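Play kitchen corner, notebook - February, 2:30 pm

Got the second crate from Hindano open right after lunch and I'm so pleased with it! The produce is much nicer than the Farkelari set we tried before (those colors were so dull). Inventory sheet says 159 pieces across both crates, still have to check that. Spread part of it out on the white table to see what goes with what. 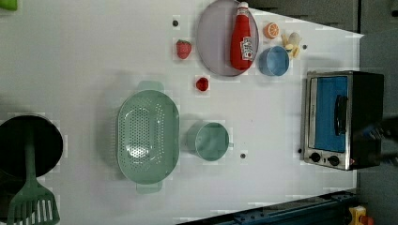

Kitchen set, first layout. Ketchup on the oval plate, mint colander to the left.

Love the mint green colander with the cup in the same shade - that pair stays together. The light blue cup can go with the drinks shelf. Orange half is great, you get the segment lines on the cut face. Strawberry goes in the fruit bin, tag 57.

To do: weigh the toaster oven, shelf limit is 700 g. Ask Ulevico about spare plates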